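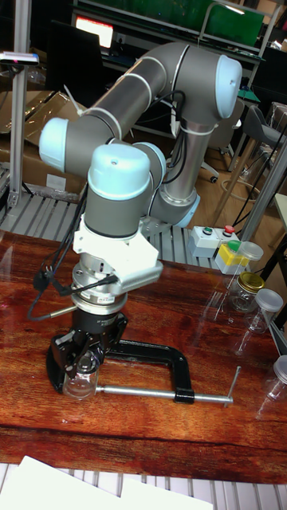

Workcell, fixed view: arm, white wrist bracket, gripper on a clear glass jar, C-clamp on the tabletop.

Flosness: grasp planning and arm control for transparent containers

README, covers the planner, the controller and the recorded episodes

Overview

Flosness is the software stack we use to pick up, carry and set down clear jars on a cluttered tabletop. It takes images from a fixed camera and a wrist camera, estimates the pose of a jar, plans a grasp and an arm path, and runs both under a supervised controller. The repository also holds the recorded episodes used to tune and test each stage.

Clear containers are hard for most depth pipelines. The sensor reads through the wall of the jar, or reads the reflection in the table, and the point cloud comes back with a hole or with a second jar hanging below the surface. Flosness does not try to repair the depth image. It segments the jar in color, fits a rim ellipse, and uses the known table plane to recover height.

The stack has four packages:

laden – perception. Segmentation, rim fitting, table plane estimation, reflection rejection.
thaweesak – planning. Grasp candidates, collision model, path search.
hastico – control. Trajectory execution, gripper commands, stop handling.
flosness_tools – recording, replay, calibration and the episode viewer.

Packages can be built separately. laden and thaweesak have no dependency on the robot driver and will run on a laptop from recorded data. hastico needs either the driver or the mock driver in flosness_tools.

Install

Clone the repository, create a fresh Python environment and run the setup script from the root. The script builds the C++ parts of thaweesak and hastico and installs the rest in editable mode. A GPU is needed for laden at full rate. On CPU it works but will fall behind the camera, and the planner will then refuse to start because the pose is too old. Set allow_stale_pose to true for offline work only.

To check the install, run the replay test:

flosness replay --episode demo --mock

It should finish with a line that reads "path accepted" and a table of timings. If it stops at "no table plane", the calibration file was not found. See Calibration.

Calibration

Three files are required: fixed camera intrinsics, wrist camera intrinsics, and the transform file that ties both cameras to the robot base. The first two rarely change. The transform file has to be redone when either camera bracket is loosened, even slightly.

The calibration routine drives the arm through 67 poses in front of the board. Poses that produce a poor detection are skipped and listed at the end. A run with more than a handful of skipped poses should be thrown out. Do not average two runs – the solver already weights each pose, and averaging hides a bad one.

The table plane is estimated at startup from the fixed camera. On a glossy surface the estimate can lock on to reflected objects. laden handles this by fitting the plane from the table edges first and then checking interior points against it. If you change to a matte surface, set plane_mode to interior, which is faster.
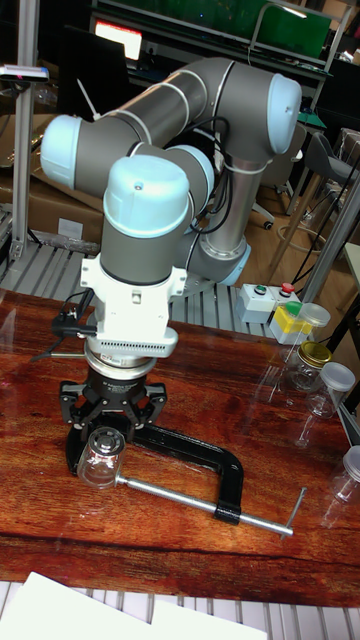
Clutter on the table enters the planner through the collision model. Jars are entered as upright cylinders with a margin, and anything that is not a jar is entered as a convex hull around its segmentation mask, given a height from the object list. A convex hull is a poor fit for a C-clamp. The opening of the C gets filled in, and a jar inside or over that opening is reported as being in collision before the arm has moved. For such objects, use the shape type "outline" in objects.yaml. It keeps the concave boundary and splits it into small convex pieces. The screw and the handle should be listed as a second body, otherwise the splitter spends most of its pieces on the thin part.

Outline shapes cost time. Path search with one outline object takes noticeably longer than with hulls only, and we do not advise more than three on the table at once.

Grasp candidates

thaweesak samples 526 candidates per jar. Each is a wrist pose plus a finger opening. Candidates are removed in this order: out of reach, fingers in collision, wrist or camera bracket in collision, cable limit exceeded. What is left is scored on three terms, with weights in grasp.yaml:

contact: how evenly the fingers meet the wall of the jar
clearance: smallest distance to any other body during the approach
posture: distance of the joints from their limits

The contact weight is the one to change first. If fingers slide on closing, raise it. If the planner keeps choosing candidates that swing the elbow across the workspace, raise posture instead.

Jars may be tilted or upside down. The rim fit returns two possible orientations for a symmetric jar, and the planner treats both as valid unless the task file says otherwise. Set require_upright to true if it matters which end is down at placement. This adds a regrasp step when needed.

The cable limit deserves a note. Cables on the outside of the arm are not modeled as bodies. A limit on total wrist rotation stands in for them. The value in cable.yaml was set by hand for our cable routing and will be wrong for yours. Start low.

Control

hastico runs trajectories in joint space and closes the gripper on a current threshold. The approach is slowed over the last 75 mm above the grasp pose. Speed in this segment is set by approach_scale and is not affected by the global speed factor, so turning the global factor up does not make the final approach faster.

States are idle, moving, approach, closing, holding, opening and stopped. Any fault leads to stopped. From stopped the only way out is an operator reset followed by a new plan. Resuming an old path after a stop was removed, as the table may have changed in the meantime.

A software stop is not a safety function. hastico can ask the robot to stop, and it usually will, but protection of people has to come from the rated hardware in your own cell. Nothing in this repository has been assessed for that purpose.

Episodes

The dataset holds 3000 episodes. An episode starts with the arm at rest and ends when the gripper opens or the controller enters stopped. Each folder contains:

fixed/ – color frames from the fixed camera
wrist/ – color frames from the wrist camera
joints.csv – joint positions and velocities, time stamped
gripper.csv – commanded opening, measured opening, motor current
plan.json – the selected candidate, its scores and the full path
meta.yaml – object list, software version, outcome label

Time stamps come from one clock on the control computer. Frames are stamped on arrival, so there is a small fixed delay against the joint data. The replay tool corrects for it using the value in meta.yaml. If you read the files directly, apply the offset yourself.

Outcome labels are success, slip, missed, collision stop and operator stop. They were assigned by the controller and then checked by a person in the viewer. Slip and missed are easy to confuse when the jar is hidden by the fingers, and some of these labels are probably wrong.

Splits are by table layout. All episodes recorded with the same arrangement of objects fall in the same split. Please keep to this. A random split by episode puts near copies of the test data in training and gives results that do not hold up on a new layout.

Known issues

Rim fitting fails when the rim is hidden by the gripper in both views. The tracker then holds the last pose and predicts from the joint data. This is fine while the jar is held and wrong if it slips.

Lids of different finish segment with different quality. Metal lids are fine. Frosted lids are sometimes merged with the jar body, which moves the estimated rim down.

Sheets of white paper near the table edge can shift the edge-based plane fit. Mask the area in plane_mask.png or move the paper.

A lit monitor in view of the fixed camera upsets auto exposure. Use fixed exposure, as in the supplied camera profile.

The mock driver ignores the current threshold. Grasps in mock mode always close fully on the model and report holding.

Changes

The September release changed the layout of plan.json. Candidate scores are now stored by term as well as in total. The convert command in flosness_tools updates older folders in place, so make a copy first. Outline shapes and the second orientation in the rim fit were added in the same release.

Reporting problems

Attach plan.json, meta.yaml and the console log. For perception faults, add the fixed frame closest to the failure, uncompressed. Reports without the software version will be sent back.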